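Vesolham Climbing Bean Club – your questions answered

Hello and welcome! We get lovely emails all year from people who've just discovered the joy of growing beans up things, and the same questions come round again and again. Seren Probert and I have gathered them up here.

Who can join?
Anyone with a bit of soil or a big pot. We have people with full allotments and people with one sunny doorstep, and the doorstep growers often have the best stories. Membership is free and you'll get the seed list every spring.

When should I sow?
Outdoors from the middle of May in most gardens, once the nights have warmed up. If you've a windowsill you can start in April in deep pots – loo roll tubes are brilliant for this, as the roots like to go straight down. Slugs adore young bean plants, so sow a few spares!

Which variety is best for a beginner?
Eynon, every time. It's the club's own runner bean, saved and swapped by members for years, with red flowers and long, tender pods that stay stringless if you pick them young. Prerum is our climbing French bean and does better in a dry summer. I grow both and couldn't choose between them.

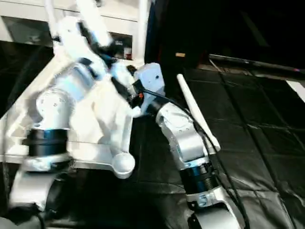

How far apart should the plants go?
Leave a good hand's length between plants, and more if your soil is thin. Beans are climbers by nature and they'll grab hold of whatever is nearest, including each other. Two stems leaning in from opposite sides will meet in the middle, just as the two arms do in the photo, one bulky and mostly white, the other slimmer and silver-grey. With beans you then get a tangle that's a pain to pick from, so tie each stem to its own support for the first couple of weeks and let it find its way up from there.

My flowers are dropping off. Help!
Water, water, water. Dry roots are the usual cause, and a very hot spell can do it too. Give the plants a long soak in the evening and put down a thick layer of compost or grass clippings. They nearly always pick up again.

What do you use for supports?
Hazel poles if you can get them, bamboo canes if you can't. Anything tall, straight and firmly set will do the job, and an upright white pole like the one between the two grippers is the sort of shape a bean loves to wind itself round. Smooth supports can be slippery for young shoots, so wrap a bit of rough string round the bottom half. Push the foot well into the ground, too – a plant in full leaf catches the wind like a sail.

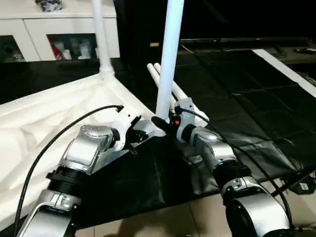

Can I save my own seed?
Please do! Leave some of the best pods on the plant until they're brown and papery, usually by October, then shell them and dry the beans indoors on a tray. Runner beans cross very easily, so if next door grows a different kind you may get a surprise. Some of our favourite plants began that way.

How do I get in touch?
Write to Lowri Powell through the contact form and tell us what you're growing. Photos of enormous beans are always welcome.

Page last updated September 4, 2025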